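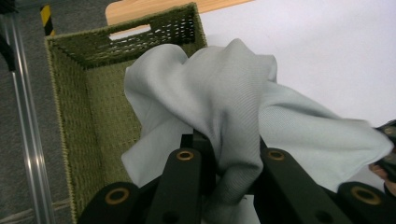

Do you really need to fold everything that goes into a laundry basket? I've read plenty of advice that says yes, and I don't buy it. Most of it seems to come from people with a linen closet the size of my kitchen. What follows is how I sort and put away thin cloths, pillowcases and flat pieces using one woven basket on the floor, and which of the popular tips I tried and dropped.

What you need

One basket with an open top. Woven is fine, plastic is fine. The expensive ones with a lid are no better for this job, whatever the store tells you. You also want a bit of clear floor or a bed to work on.

Step 1. Check the basket first

Run your hand around the inside. Woven baskets can have a loose end poking out, and a thin fabric will find it before you do. I pulled a thread right across a good gray pillowcase that way. Tuck the end back in or snip it. Some people say to line the basket with an old sheet. I tried it, and then I had a sheet to wash as well.

Step 2. Take out one piece at a time

Grab the cloth near the middle and lift straight up until it's clear of the rim. If you pull from a corner, a long piece tends to drag its neighbors out with it. You'll get a crumpled bunch in your hand, and that doesn't matter yet.

If the cloth feels even slightly damp, stop and hang it up. I know there are guides that say a little moisture "helps the creases drop out." Maybe it does, on a hot day with the window open. In a basket it just smells.

Step 3. Find two corners

Let the cloth hang and follow one edge with your fingers until you reach a corner. Hold that, then follow the short edge to the next one. Give it one good shake. Two shakes, if you must. The routine where you snap each piece ten times did nothing for me except wear out my shoulders.

Step 4. Decide if it's worth folding

This is where I part ways with the tidy crowd. I make 2 piles:

- Fold: anything that will sit on a shelf or that guests will see, like napkins and pillowcases.
- Don't fold: dust cloths, cleaning rags, the cover that goes over the ironing board.

The second pile goes back in the basket as it is. My neighbor Candela Manzano rolls hers, and they do look nicer. They also come undone the first time anyone reaches in for one.

Step 5. Fold in halves, then thirds

Lay the cloth flat and smooth it from the center out with your palm. Fold it in half the long way, then in thirds. Thin, smooth fabric slides, so press each fold down before you make the next one. If the edges don't line up, I leave them – a cloth that was cut crooked will never fold straight.

Step 6. Stack no more than 8

Past that, the pile leans and you end up doing the job again. I've seen the upright "filing" method recommended for baskets. It works for thick towels. With thin cloth, take one piece out and the rest flop over.

What about wrinkles?

They'll be there. A folding board won't fix them and neither will a scented spray. If a piece matters, iron it. If it doesn't, put it away and go do something else.

Related

Do drawer dividers earn their space?
Washing a woven basket without wrecking it
Ironing pillowcases: when to bother
Fitted sheets, and why I gave up on the square fold

Contact Begoña Lorente | © Tendelcombe | Back to top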